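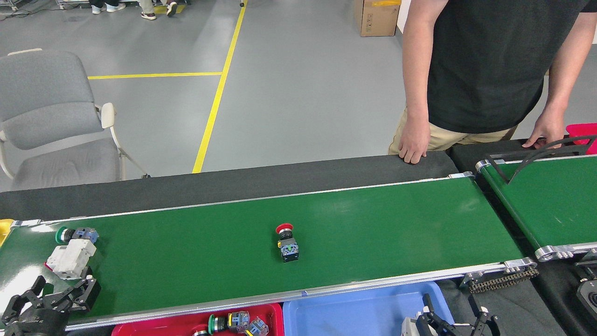 Août, 16 h 40. Essai du kit de tri Eltitari, suite. Franchement content ! Le module de suivi de convoyeur que Derport nous prête s'est laissé configurer en une matinée, calibration comprise, alors que j'avais bloqué deux jours dans le planning. Côté pièces, on est passés aux boutons-poussoirs : le rouge à tête champignon, debout sur la bande verte, contraste très bien, et le vert couché sur le côté à gauche est le genre de pose que je voulais absolument dans le lot. Bac rouge pour les pièces triées, bac bleu à côté.

Relevé du jour : 103 prises, 11 ratées, presque toutes sur les blocs de contact bleu translucide (à revoir avec l'éclairage, je soupçonne les reflets). Temps de cycle moyen, 21 secondes environ, c'est long mais on tourne encore en vitesse réduite.

Ce que j'aime : l'éditeur de séquences, vraiment. On change l'ordre des bacs sans toucher au reste, et le journal d'erreurs est lisible, avec la pose estimée à chaque échec. Ce que j'aime moins : la doc, traduite à moitié, et le réglage de force des doigts caché trois menus plus bas.

Byung-chul Shim propose de comparer avec l'offre Conwood avant de rendre un avis. D'accord, mais mêmes pièces et même vitesse de bande, sinon ça ne vaut rien. Config sauvegardée sous le n° 3539.

À faire : relancer Derport pour les doigts souples, refaire la série bleue avec lumière diffuse.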